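Jocelyn Pelletier has designed straps and carry panels at Kaltine for 14 years. Her current work is the Layug, a two-layer strap in dark gray fabric with a yellow lining.

"Most strap failures start in the lining," she says. "The outer fabric stretches a little under load, the lining doesn't, and the seam takes the difference." The first Layug pattern cut both layers on the same grain. The second turned the lining, and seam life went from 173 load cycles to 281.

Pelletier checks each sample by hand before it goes on the test bench. She pulls it level over a table and looks along the lower edge for puckering.
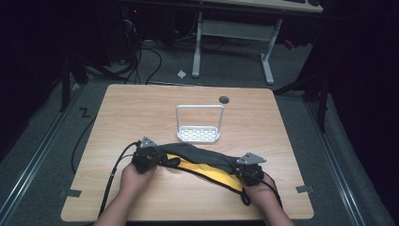
"If the lining shows more at one end, I measure both ends and write it down — it may be the cut, it may be the way it's held." The cord is checked last, with the strap under tension and again at rest.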